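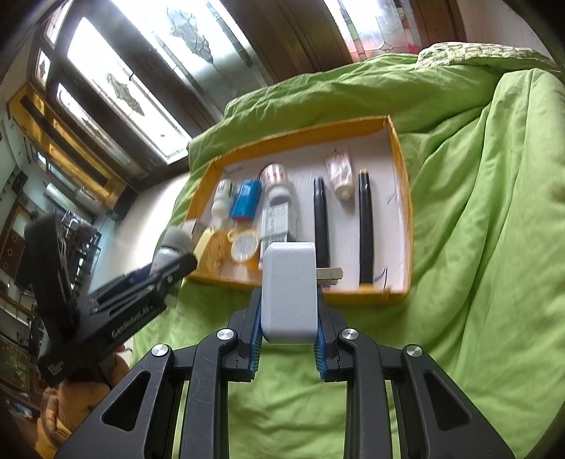 When I moved to Drendbridge, my suitcase had 23 kilos of clothes and books, and one plug that did not fit anywhere. I want to write about this plug, and about other small things, because my friend Lenka Šimek is moving abroad in June and she asked me what she should pack.

My first evening I had a phone with 4 percent of battery. The shop near my apartment was closed already. I knocked on the door of my neighbor, Mr. Esteban, and I tried to ask for an adapter. I did not remember the word. I said "the thing for the wall," and he brought me a hammer. We both laughed a lot, then he understood and gave me the right thing from a drawer. He said keep it. I still have it, and it is the reason I know his first name, Maximiliano, and the names of his grandchildren.

So, Lenka, buy the adapter before you travel. Buy two. One will stay in the wall behind the bed and you will forget it there.

The second thing is paper. I had all my documents on the phone and I thought this was modern and enough. At the bank they wanted my rental contract printed, and at the office for residents they wanted it printed and signed in blue pen. I went home and came back, and the line was longer than before. Bring a folder with copies of everything, also the things which look stupid, like the letter from your old landlord.

The third is food. My mother put a jar of plum jam between my sweaters and I was angry with her at the airport, because of the weight. Then I ate it in four days, with a spoon, standing in the kitchen. You can buy jam here, and good jam too, but the taste is not the same and in the first week you are tired and you want the same.

What I should leave at home: the hair dryer (it was too weak here and smelled of burning), the big dictionary, the iron. I carried an iron across half of the continent! I have used it one time, for the wedding of Dalibor Brabec, and he got married in a garden in the rain.

About the language I do not have good advice. I studied for many years and I could read novels, but I could not tell the hairdresser what I wanted. I went home with very short hair. After this I started to write small sentences on a card before I go somewhere, for example to the dentist or the post office. I still do it when the matter is serious. The lady at the post office has seen my cards and she waits until I find the right one.

Lenka, write to me when you have the date of your flight. If you have space in the suitcase, take the jam.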